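Court thread. I sat in on the Trullow arson sentencing for both days and I'm posting my notes in order. June 2023, county courthouse, second floor.

1/ The defendant pleaded guilty in the spring to setting the fire at the Endum warehouse on Jorkska Road. There was no trial, so this hearing was only about the sentence.

2/ The prosecutor asked for 3 years in state prison. The defense asked for probation and treatment. They agree on the facts. The fire started in a break room next to the loading dock and the building was a total loss.
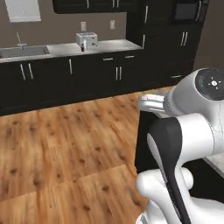

Kitchen with sink and toaster.

3/ Damage first. The owner's statement said more than 600 pallets of stock burned. Two employees got out through the side door. One of them spoke and said she still can't sleep with a door closed.

4/ The pre-sentence report was read in part. It covers a layoff in July of last year, a drinking problem and one earlier conviction for trespassing. The judge said she had read all of it, including the letters from family.

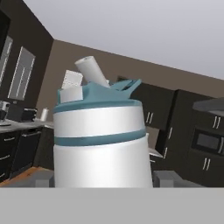

5/ The defense then called the doctor who did the evaluation. The doctor said the defendant knew what he was doing that night but was badly depressed and had stopped taking his medication. Cross-examination was short.

6/ The defendant spoke for a couple of minutes. He apologized to the employees by turning around to face them. The judge let him finish and then took a recess.

7/ Sentence: 2 years in prison, then 3 years of supervised probation with treatment. He also owes restitution. The amount gets set at a separate hearing in July.

8/ A few people asked about the civil case over on Hong Street. It's a different case with a different judge, and it was not discussed at this hearing. I'll post the restitution date when the clerk lists it.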